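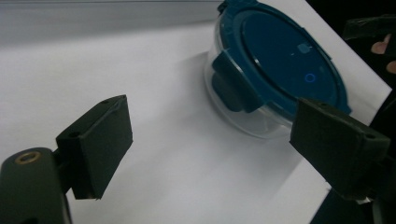

A round food storage container on white paper

About Clandance

Clandance sells kitchen storage from a shop and small warehouse in Caronbridge. Anneli Kettunen started the business with a market stall in Gelton, selling jars and tins at weekends, and moved to the present building when the stall became too small.

We now stock 1,390 lines, from spice jars to flour bins. Spare lids and seals are kept for most ranges – please bring the old one with you if you can, as sizes vary between makers.

Ten of us work here, packing orders in the morning and serving in the shop until 5.30pm. We close for two weeks in August for stocktaking. Orders placed during that time are sent out when we return.

Trade customers, including cafés and school kitchens, can open an account at the counter or by post. Parking is behind the building, next to the loading door.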